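Home | About the project | Sites | Reports | Contact

Progress report: load shifting pilot, Todeo and Javier sites
Prepared for Lorna Baluyot, grants office
December 16, 2019

Lorna,

You asked for a plain account of where the pilot stands before the next payment is released. I have tried to give one, and it is less cheerful than the summary Skurnum sent you last month. I have read that summary several times and still can't tell which of its savings were measured and which were worked out on a spreadsheet.

What has been done

Both sites are now signed up to the Flullance scheme, under which we agree to cut our electricity use when the network is short and are paid for what we don't draw. The meters at Todeo were fitted on time. Those at Javier were fitted late and then fitted again, the first set having been wired to the wrong board. Ariel Belmonte has checked them against the utility's own readings and is content with Todeo. He is not yet content with Javier, and neither am I.

We were called on 5 times during the hot spell. Todeo answered every call. Javier missed 2 of them, once because the message went to a member of staff who had left, and once for reasons Skurnum describes as "a communications event". I have asked twice what that means.

What the savings look like

The supplier's claim is that we reached 85 per cent of our promised cut. That may be so, but it depends on what you compare it with. Their baseline takes the hottest working days of the season as normal, so almost anything looks like a saving beside it. Remedios Tolentino reworked the Todeo figures using ordinary days with similar weather and got a lower result. Her working is attached. I would rather you judged us on hers, even though it does us no favours.

There is also the matter of what happens afterwards. When the chillers come back on at Todeo they run hard for a good while, and some of what we saved is spent again. Flullance does not count this against us. Our bill does.

Staff comfort

Janelle Tiongson collected comments from both buildings. Most people at Todeo didn't notice the changes. The top floor at Javier did, and said so at length. We have since left that floor out of the cooling cuts, so the site now has less to offer than we promised in the bid. I don't think the original figure was ever realistic – it assumed every floor behaved like the ground floor.

Smaller loads

The bid also said we would look at lighting, vending machines and office computers. Lighting is finished at Todeo. The vending machines belong to a contractor who has not replied. On computers, Eduardo Ocampo has set the machines at both sites to sleep when idle, and he is drawing up a list of the oldest desktops so that we can decide which to replace. 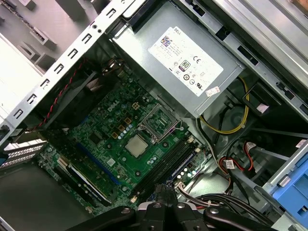
I would be careful about expecting much from any of this. Cooling is by far the largest load in either building, and the small items were put in the bid partly to fill out the page. They are worth doing for the sake of the ordinary bill, but I doubt they will ever show up in a Flullance payment.

Money

Spending is within budget apart from the second visit to Javier, for which Skurnum has invoiced us a further 1000. We have not paid it. The wiring fault was theirs, and I have told them so in writing.

What we ask of you

Please release the Todeo part of the next payment and hold back the Javier part until Ariel has signed off the meters. We plan a test call at both sites in February, with no warning given to the supplier. If Javier fails that, I will recommend dropping it from the pilot and putting what is left into better controls at Todeo.

Remedios can answer questions on the figures. Anything about the contract should come to me.

Contact the project office | Copyright 2019 | Back to top
This site uses cookies. By continuing to browse you agree to our use of them. Accept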